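Dimanche 17 octobre 2021, par Jurnier

Bon, petit fil du dimanche sur les noctuelles d'automne, parce que hier soir au bois de Turden c'était la fête !

Miellée badigeonnée sur 10 troncs (vin rouge, sucre, banane trop mûre, ma cuisine sent encore). Premier passage à la nuit tombée : rien, une limace.

Deuxième passage, 18 papillons ! Surtout des Conistra, et une Xanthie bien jaune, toute fraîche, posée la tête en bas.

Les Conistra, je cale toujours. Vaccinii ou ligula ? Je regarde la pointe de l'aile avant, mais sur 3 individus j'hésite vraiment. Si quelqu'un a une astuce, je prends. 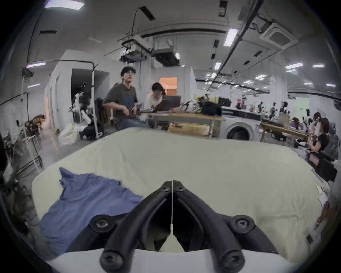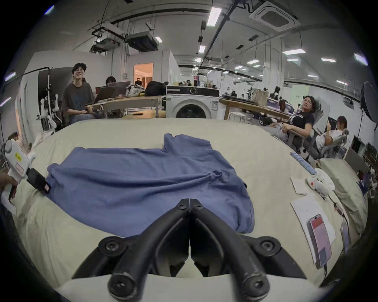 Ah, et elles passent l'hiver adultes, donc on peut les revoir en avril sur les chatons de saule. J'y retournerai, côté étang de Carbone cette fois.

Prochaine miellée samedi s'il ne gèle pas. Je garde la même recette, avec plus de banane.

Contact | © 2021 Jurnier | Haut de page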